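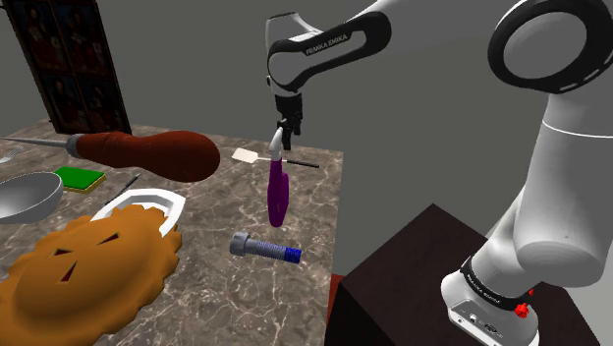
**Wanted: people who will argue with a robot arm's homework**

The manipulation group at Koststead is looking for 15 participants for a study on how well simulated grasping scores match human judgment. Our policy has been trained on 1,810 rendered tabletops, in which household objects share a table with whatever else the scene generator felt like adding. It thinks highly of its own work. We would like a second opinion.

You will watch short clips of a simulated arm picking things up and rate each grasp on a five-point scale, from "fine" to "please stop." Then you'll see the score our method gave the same clip, and you can change your rating or dig in. Digging in is useful data. In the pilot, raters and the method parted ways most often on long, thin objects, and we'd like to know who was right.

**What we ask**

- 2 sessions in August, up to 90 minutes each, in the Worberg building
- Normal or corrected vision
- No robotics background. If you have worked on grasp planning, we like you, but you can't take part.

**What you get**

A gift card after each session, coffee of uneven quality, and a copy of the paper, whether or not it makes us look good.

We are also hiring one part-time annotator, 15 hours a week, to label failed grasps in Sturnico, our in-house tool. Patience counts for more than Python.

Write to Nevzat Ertürk at the Ramasamy Lab front desk, and say which of the two you want.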